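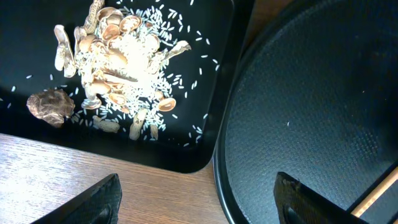 Bernham Hall Users' Group
Minutes of the meeting held on July 5, 2020

1. Minutes of the June meeting
Agreed with one correction. The Ruvau order was for 34 bin liners, and should have been put down to the kitchen.

2. Clearing tables after meals
There was a long discussion about rice and peanut shells left on the tables. The shells have twice blocked the sink in the small kitchen. It was agreed that:
-- scraps are to be swept onto a tray and tipped into the food bin, never rinsed off
-- whole peanuts still in their shells go in the same bin and are not to be put back in the bowls
-- trays are to be wiped on both sides before they are stacked
-- the wooden tables are to be wiped with a damp cloth only

One member asked whether shells could go on the allotment heap. The allotment will take shells but not cooked rice. Left until next time, as no one wanted to do the sorting.

3. Trays
Molefe have quoted for 8 new trays with a raised rim. Two members preferred black, one thought it showed every mark. Black was agreed by a show of hands.

4. Food bin
The Isel collection now comes before 8 in the morning. The bin must be out the night before, with the lid clipped. The side gate code is unchanged.

5. Money
Balance stands at £918. Up to £100 was set aside for the trays and a new sink strainer.

6. Any other business
The tea urn is still dripping -- a washer has been ordered. The blue tea towels have gone missing again and should be returned to the drawer by the cooker.

The meeting closed at 8 pm.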